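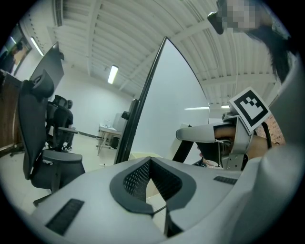 Slide 1. Hand-held grippers in the Ullum office, one with its marker card toward us.

Speaker notes, "House rules for hand-held gripper work," Biderbridge methods day, April 10, 2020

Leave slide 1 up while people sit down. Start on time even if the back rows are still filling.

Opening (two minutes)
I'm going to talk about the rules we work by at Ullum when people collect demonstrations with hand-held grippers. Most of you do the same job with other hardware, so I'll skip the background. The rules fit on two pages. The first version ran to eleven and people stopped reading at page three.

Point at the marker card on the slide. White square, black pattern, sitting over the metal bracket. A lot of what I have to say is about that card.

Rule 1. The card is part of the tool
Treat it like a calibrated part. Don't bend it, don't write on it, don't peel it off to clean under it. If a corner lifts, the gripper goes out of use until the card is replaced and the check sequence has been run again.

In January we went back over 864 recordings from the Toft project. The bad ones clustered on two grippers, and both had cards that had been stuck back on by hand. We could have caught that on the first morning.

Replacement cards come from one print batch. Write the batch number in the log. (Someone will ask about laminated cards. We don't use them, because of glare under ceiling lights.)

Rule 2. Cables
Leave enough slack for the full reach of the arm, then check it by reaching. A loop beside the forearm is fine. A loop that can catch on a chair arm or a desk corner is a stop.

Sleeves above the elbow or tight at the wrist. Hair tied back if it reaches the gripper when you lean forward. We put that last one in writing so that leads don't have to bring it up person by person.

Rule 3. The room
Go back to the slide for this one. Ordinary office: chairs with wheels, a big monitor, a desk, people around. We like ordinary rooms and we want to keep using them, so the rules have to work there.

Before a session:
Push chairs you don't need under a desk, or out of the walking path.
Clear the floor where the operator will step, boxes included.
Turn the ceiling lights on and leave them alone until the session ends.
Tell the people sitting nearby what is being recorded and for how long.

Two operators working side by side stay at least one full arm's reach apart, grippers included. Measure it the first time.

Rule 4. People who are not operators
Faces are blurred before a recording leaves the collection machine. That covers operators, people at their desks, and people behind glass. Glass is the one that gets missed. A dim figure on the other side of a window still counts as a person.

Anyone can ask to be left out, with no reason given, and the session moves or waits. At Tritora we had this written into the site agreement before the first day, and I recommend doing the same.

Rule 5. Stopping
Any operator can stop a session. The log entry needs a time, a gripper number and one line of text. Please don't ask for more than one line. When we asked for a full report, people kept recording with a problem they already knew about.

A gripper gets a full inspection every 600 cycles: fingers, padding, mesh, bracket screws, card. At 2,000 cycles the finger padding is replaced whether it looks worn or not.

What we still get wrong
Say this part slowly — it's the part people write down.
The light rule is weak. It says nothing about daylight, and we have rooms with windows.
We have no good rule for left-handed operators. The cable side is wrong for them and they work around it.
Our log form still has a free text field called "Other." Of 993 entries last year, far too many were in there.

If time is short, skip the inspection numbers and go straight to this section.

Questions
Ten minutes. Repeat each question into the microphone. If someone asks for the two pages, they're on the table by the door, and the check sequence is printed on the back of the second page.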